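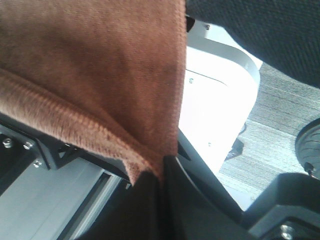 Section 4 covers mounting the Kandel lap transponder on a kart or an open-wheel car, and pairing it with the Storketti trackside receiver. Read it through once before you start. The adhesive pad sets fast and can't be moved after it is pressed down. Most of the work is cleaning. Any ordinary terry-cloth towel will do for the first wipe, and the color makes no difference; a brown one with a looped surface picks up chain lube and brake dust well. Fold it so you have a thick edge to push into corners, and keep loose flaps of cloth away from the chain and sprocket. Finish with a lint-free wipe, as terry loops can leave fibers under the pad.

Revised March 2022. Applies to transponders with firmware 41 and later. If yours is older, do Section 7 first and come back.

## 4.1 Before you start

You will need:

- transponder and charging cradle
- bracket, adhesive pad, and two retaining pins
- isopropyl alcohol
- towel and lint-free wipes
- tape measure
- the Zotley app, installed and signed in

Charge the transponder until the light on the cradle stays green. A flashing green light means it is still charging.

**Caution:** Switch off the engine and let the exhaust cool before you work near the seat or the side pod. The bracket is plastic and will warp if it touches a hot header.

## 4.2 Choosing a position

1. Check your club's rule book. Some clubs fix the position for every class, and their rule comes ahead of anything in this guide.
2. If there is no rule, mount the transponder on the back of the seat, low down and on the centerline.
3. Make sure there is no metal or carbon fiber between the transponder and the track surface. Fiberglass and plastic are fine.
4. Measure from the transponder position to the nearest ignition lead. Keep at least 50 cm of clearance. If you can't get that on the seat, use the left side pod and measure again.
5. Mark the four corners of the bracket with a pencil.

**Note:** On cars with a flat carbon floor, the signal will be weak wherever you put the unit. Cut a window in the floor only if your class allows it. Otherwise use the nose mount in Section 5.

Where timing is taken from the leading edge of the car, the distance from the nose to the transponder must match across the class. A unit mounted farther forward will trigger the loop earlier. Scrutineers do check this, and a position lost after the race is hard to argue back.

## 4.3 Fixing the bracket

1. Wipe the area inside your pencil marks with a towel until no more dirt comes off.
2. Wipe again with alcohol on a lint-free wipe. Let the surface dry.
3. Peel one side of the pad and stick it to the bracket.
4. Peel the other side. Line the bracket up with your marks, arrow pointing down.
5. Press firmly and hold.
6. Leave the bracket alone for 2 hours before you load it. Overnight is better in cold weather.
7. Slide the transponder in from the top until it clicks. Fit both retaining pins.

**Caution:** Do not drill the seat to fit the bracket. Holes near the lower back weaken the shell, and most clubs will fail the seat at inspection.

Do not use cable ties in place of the pins. They stretch, and a transponder on the racing line is a black flag at many tracks.

## 4.4 Setting up the receiver

The receiver goes beside the start/finish line, behind the barrier. The loop cable runs across the track in a saw cut or under a rubber strip.

1. Place the receiver on a level surface, off the ground. Face the cable socket toward the track.
2. Connect the loop cable. Turn the collar until the red ring is hidden.
3. Connect the Crichton battery box, red to red and black to black.
4. Hold the power button until the screen lights up.
5. Wait for the loop test. If the screen reads LOOP OK, go on to 4.5. If it reads LOOP OPEN, check the collar first, then the cable joint on the far side of the track.

**Warning:** Never lay or lift the loop cable while the track is live. Ask race control for a closed track and wait until they confirm it on the radio.

## 4.5 Pairing

1. Open the Zotley app and stand next to the receiver.
2. Tap **Receivers**, then **Add**. Pick the serial number that matches the label on the underside.
3. Tap **Transponders**, then **Scan**. Hold the transponder near the receiver.
4. Enter the car number and class. Check the car number against the entry list, as the app will accept a duplicate from another class.
5. Tap **Save**. The transponder light will blink twice.

Repeat steps 3 to 5 for each car.

## 4.6 Checking on track

1. Send one car out at low speed.
2. Watch the hit count on the receiver screen as it crosses the line. A good pass shows a high hit count and a steady signal bar.
3. Send the same car out at race speed and check again.
4. If a pass is missed, look at the mounting height first. Then look for steel plate or fencing close to the loop.

**Note:** Two cars crossing side by side should show as two separate passes. If only one is logged, set **Loop gain** to 2 and repeat the test. Higher settings can pick up cars in the pit lane when it runs close to the line.

## 4.7 After the meeting

Remove the transponder from its bracket before you wash the car. Pressure washers will force water past the charging contacts. Wipe the contacts dry and return the unit to its cradle with the label facing out. The bracket stays on the car.

For error codes, see Section 9.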